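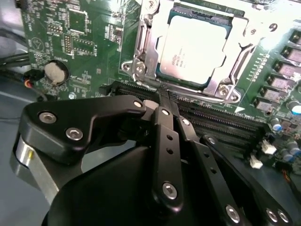
Blair Aitken asks whether the Hayes outage was a signal failure or a theft, given that the operator's notice only said "equipment issue." It was a theft. Britau police confirmed it in the log they released this afternoon. Thread.

The call came in at 4:17 a.m. from the control desk. Track circuits on the Skodum branch dropped out between Hayes and the river bridge. A dropped circuit shows as an occupied block, so signals on both approaches went to red.

No train was in the section. The first outbound was held at Skodum and later canceled.

Officers found 300 feet of copper bonding and feeder cable missing from the lineside trough. Covers had been lifted and stacked beside it. The cuts were clean, consistent with a hydraulic cutter according to the log.

Two men were stopped in a pickup on the access road and taken into custody. Charges listed: grand larceny, criminal trespass, tampering with railroad property. Names have not been released. Arraignment is pending.

The third item on that list carries the most weight. In this state it doesn't depend on the scrap value of the cable, only on whether the damage affected train movement.

Repair: Follex has the maintenance contract and had a crew on site before 6. Temporary cable was laid on the surface and tested block by block. Service resumed at reduced speed at 11:40 a.m. Full line speed needs the permanent run back in the trough.

Iona Ogilvie replied that the same stretch was hit in May. Correct. That one was 5 covers and a short length of ground wire, no arrests, and it never reached the signal feed. The police log does not link the two cases and I am not going to either.

The access gate south of Hayes is still secured with a chain and padlock. The camera there points at the parking lot, with no coverage of the trough. Both were noted in the operator's report after May.

I have requested the dispatch audio and the incident report number. Will add them to this thread when the records office responds.

Correction to the fourth post: the log says "cable and bonding," with no breakdown by type. "Feeder" was my reading of the location.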